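Apuntes de Técnicas básicas de cocina
Tema 4: plancha, sartén y el arte de dar la vuelta a las cosas

Retomo donde lo dejamos, que fue en plena discusión sobre si la sartén tiene que humear o no. Mi respuesta sigue siendo la misma: depende de la grasa y depende de lo que vayáis a poner encima. Si veis humo con aceite de oliva virgen extra, bajad el fuego. Si el humo es denso y pica en la nariz, tirad el aceite, limpiad y volved a empezar (sí, da rabia, a mí también me la da).

Lo primero que quiero que os llevéis de este tema es que dorar y cocer son dos trabajos distintos. La superficie de un filete o de una rodaja de calabacín empieza a coger color de verdad cuando ha perdido el agua de fuera. Mientras haya agua en contacto con el metal, ahí no se pasa mucho de los cien grados, y a esa temperatura las cosas se ponen grises y tristes. Por eso soy tan pesada con el papel de cocina. Secad el pescado. Secad los champiñones. Secad hasta el tofu, que suelta agua como una esponja.

Las reacciones de Maillard, que ya visteis por encima en el tema 2, son las que nos dan ese color tostado y ese olor que hace que los vecinos se asomen. Necesitan proteínas, azúcares y calor seco. No las confundáis con la caramelización, que es cosa solo de azúcares y pide más temperatura. En el examen del año pasado media clase las mezcló, y me prometí insistir hasta la saciedad.

¿Y cuándo se le da la vuelta? Yo aprendí con una cocinera que me tenía prohibido tocar la carne: una vez por cada lado y se acabó. Durante años lo repetí en clase como si fuera ley. Luego hice la prueba en mi casa, con dos filetes iguales, uno volteado una sola vez y otro volteado cada poco, y el segundo me quedó más parejo por dentro y no le faltaba costra. Así que ahora os digo que probéis las dos maneras y apuntéis lo que veis. Con el pescado es otra historia: ahí sí os pido paciencia, que la piel se pega al principio y se suelta sola cuando está hecha. Si tiráis antes de tiempo, se rompe!

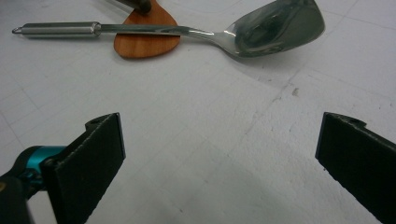 Sobre la presión, una cosita. Cada vez que aplastáis una hamburguesa a mitad de cocción oís ese chisporroteo tan bonito, y ese chisporroteo es jugo que se os está yendo. La única excepción que admito es la hamburguesa aplastada de estilo plancha, en la que la bola de carne se chafa en los primeros segundos, con la carne todavía fría y la plancha muy caliente, y después no se vuelve a tocar hasta el momento de girarla. El gesto es el mismo, pero con la grasa aún firme la pérdida es mucho menor.

Hablemos ahora de la carga de la sartén, que es donde más tropezáis. En la práctica de la cocina Kassa (la grande, la de los fogones nuevos) vi sartenes con tantos champiñones que no se veía el fondo. Claro, salió sopa. Cada trozo frío que echáis roba calor, y además el vapor necesita un hueco por donde escaparse. Trabajad por tandas — ya sé que se tarda más — y dejad que la sartén se recupere entre una y otra.

Materiales, rapidito:

Hierro fundido. Tarda en calentarse y guarda el calor una barbaridad. Buenísimo para carne. No lo dejéis en remojo, por favor os lo pido.
Acero al carbono. Más ligero, responde antes y también hay que curarlo. Es mi favorito para tortillas, una vez que ha cogido su capa.
Acero inoxidable. Se pega si no se precalienta bien, pero deja unos fondos estupendos para hacer salsa.
Antiadherente. Huevos, crepes y pescado delicado. Fuego medio, y nada de metal rascando el revestimiento.

Para saber si el inoxidable está a punto podéis usar el truco de la gota de agua. Si se evapora enseguida con un siseo, le falta. Si se hace bolita y se pasea por la sartén, ya está caliente: se seca, se añade la grasa y adelante. Es el efecto Leidenfrost, por si alguien quiere lucirse en una cena.

Y el fondo! No freguéis nunca una sartén con ese pegadito marrón sin pensarlo dos veces. Se retira la grasa que sobra, se echa un chorro de vino, caldo o incluso agua, se rasca con cuchara de madera y se deja reducir. Un poco de mantequilla fría fuera del fuego y tenéis una salsa decente en lo que la carne reposa. Si el pegadito está negro ya no hay nada que hacer, amarga.

Para la próxima práctica, que será en el aula Zumura, necesito que cada pareja traiga:

Una libreta (que luego me escribís los tiempos en servilletas)
Dos calabacines medianos
Una cebolla grande
Un paño limpio que no suelte pelusa

El aceite y la sal los pone la escuela. Haremos calabacín en dos tandas, una con la sartén llena y otra con espacio, y compararemos color, textura y líquido en el fondo. La ficha de resultados vale 20 puntos y se entrega al acabar, con el fogón ya limpio.

Lectura: el capítulo 11 del manual, entero, y del anexo solo la página 273, la tabla de puntos de humo. No hace falta memorizarla, pero sí saber qué grasas aguantan más y cuáles menos. Las dudas, al principio de la clase, que con los extractores en marcha no oigo nada.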